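Giltura Issues Revised Care and Setup Procedure for Prultgate Hand-Held Grippers

New guidance covers pads, pivot screws and two-operator packing work in furnished rooms

Giltura has released a revised care and setup procedure for the Prultgate program, under which paired hand-held grippers are used to record household packing and unpacking tasks. The procedure takes effect in August and applies to every operator and technician assigned to the program.

The revision replaces separate instruction sheets for cleaning, adjustment and repair with one document kept alongside each pair of grippers. It was prepared by the equipment care group under Melahat Duman, who has overseen maintenance for the program from its first sessions.

"A gripper that closes slightly off center will still pick up most things, and that is why the fault goes unreported," said Duman. "The person holding it corrects with the wrist. We want the tool adjusted before the operator starts making up for it."

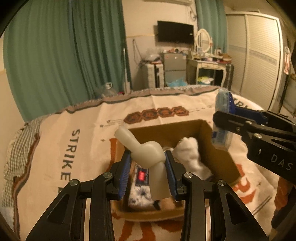

Under the new schedule, each gripper is inspected after every 1000 closing cycles and receives a full service at 3000. The inspection is carried out by the operator at the work site and requires no disassembly. The full service is performed at the Bozkurt workshop, where the linkage is taken apart, cleaned and reassembled, and the camera mount is checked for movement.

Pads are to be wiped with a lint-free cloth before each session and replaced in sets. Operators are instructed not to replace one pad alone, as a new pad set against a worn one shifts the point at which the jaws meet. Pivot screws are to be checked by hand for play – they are not to be tightened on site unless the operator has been issued the program's torque driver.

The procedure also addresses the setup of the work area. Sessions under the program take place in furnished rooms, and the earlier instructions were written for a laboratory bench.

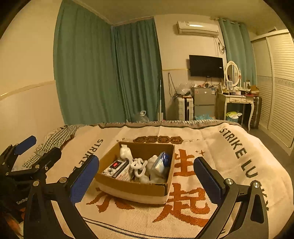
Soft surfaces call for their own preparation, and the procedure gives them a full section. Before recording begins, the operator is to press down on each corner of the container and confirm that it does not rock. The container should be fully open and placed where both operators can reach it without crossing arms. An open cardboard box on a bed, with a woven blanket beneath it and a rigid carton sharing the space with plastic-wrapped items, is treated as a standard arrangement. In such cases the jaw opening is to be tested on the carton first and then on the softest item, so that any uneven contact between the pads is found early.

Where a fault is found during a session, work stops and the gripper is tagged. Repairs are logged under Otis, the program's service record, with the cycle count, the part affected and the name of the operator. A repaired gripper must complete 2 test runs with the same type of object before it is returned to use. If the same fault is logged 3 times, the unit is withdrawn and sent to Bozkurt for a full service regardless of its cycle count.

Operators will receive the revised procedure with their next equipment issue. Earlier instruction sheets should be returned to the equipment care group at that time. Questions about the service schedule or the supply of replacement pads may be directed to the Giltura equipment care desk.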